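June, early morning

I slept little, because my head was full of lists. Our parish in Etthorpe has promised to fill a truck with food and school things for the families in Birnmont after the flood, and I said yes when they asked me to keep the accounts of what comes in. My English is good enough for numbers, I told them. Marwa Lahlou laughed and said that numbers are the easy part.

She was right. The people who give want to talk. One old man brought rice and stayed for an hour to tell me about the flood of his childhood. I did not write anything in that hour, and I don't regret it, but the line behind him was long.

We passed 743 boxes last night. The goal that Father Ivanov read out after the service was 3,000 dollars for the fuel and the driver, and the money is slower than the boxes. I understand this. It is easier to take a can from the kitchen shelf than a bill from the wallet. I also did it this way for many years.
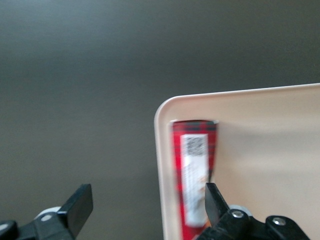

What do we do with the clothes that people bring, although we asked only for food and school things? We keep them in the side room until the truck has left, and then the Pruveck shelter takes them.

I had to explain this many times yesterday, and each time I became a little more polite and a little more tired. A woman was hurt that we would not send her winter coats. They were good coats, clean and folded. I gave her the address of the shelter and she took the bag home again. I still think about her face. Maybe I should have accepted the coats and carried them to the side room myself.

Evening

The choir gave up its practice so that we could use the hall until 10. They sang anyway while taping the boxes, first a hymn I know from home, with other words. I sang my words quietly and they sang theirs. It fit well enough.

Marwa found a mistake in my list. I had written the notebooks two times, once under school and once under paper. She did not say it in front of the others, and I was thankful. We corrected it together on the steps outside, with tea from her thermos. She is not a member of our church, she comes from the mosque on the other side of the river, and she has packed more boxes than most of us.

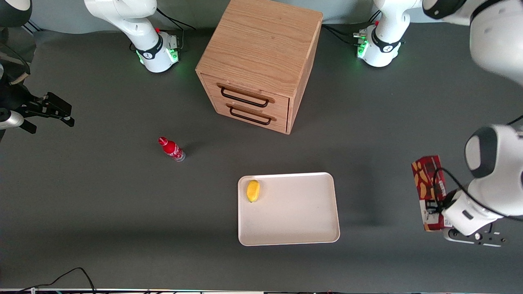 White robot arms and a wooden cabinet at the back of a dark gray table.

The driver called after supper. He can leave one day earlier if we have the papers ready, so tomorrow I must ask Father Ivanov to sign 3 copies before the morning prayer. I have put them in my bag already, with two pens. My feet hurt, and there is still tape on my sleeve.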